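How to pack small ceramics so they arrive whole

Updated Fri 15 March

I sell small cups and saucers by mail from my home, and in my first winter I lost many of them on the way. In this tutorial I write down the method I use today. I learned most of it from Märta Nygård, who packed glass at Lindholm for many years and was patient with my questions.
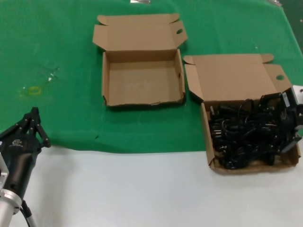
You will need two sizes of box, one for the inside and one for the outside. The outer box should leave 3 cm of free space on every side of the inner one. You also need tissue paper, packing paper, paper tape and a kitchen scale.

Step 1. Let the pieces rest
If you glazed and fired the cup yourself, leave it one night on the shelf before packing. In February I once packed cups that were still a little warm, and the tissue stuck to the wax I put on the foot.

Step 2. Wrap the handle first
The handle is the weak point. Roll a strip of tissue and pass it through the handle until the hole is full. Then wrap the whole cup in two sheets, starting from a corner and turning it slowly. Fill the inside of the cup also, but do not press hard.

Step 3. Wrap the saucers
Each saucer gets its own sheet. Stand them on their edge, like plates in a dish rack. I was putting them flat for a long time and the bottom one was often cracked.

Step 4. Close the inner box and shake it
Put packing paper in all corners, close the lid and shake the box gently next to your ear. If you hear something move, open it and add more paper. Do this before you use the tape.

Step 5. Fill the outer box
Make a bed of crumpled paper, place the inner box in the middle and fill the sides, then the top. The lid should close with a light resistance. If it makes a hill, take some paper out.

Step 6. Tape and weigh
Use one long strip over the middle seam and one short strip on each end. Weigh the parcel after the tape and the label, not before. My parcels to the Cluvasell shop are usually very near the price limit, and 40 grams of paper has cost me the higher rate more than one time.

Questions I get by email

Ottar Halvorsen asked if old newspaper is good enough. For the outer box yes, but the ink can leave gray marks on unglazed clay, so I keep it away from the cups.

Can you reuse boxes? I do it, if the corners are still stiff. Remove the old labels completely or cover them with paper.

How long can a packed cup stay in storage? My longest was 14 months in a dry closet, and it came out fine.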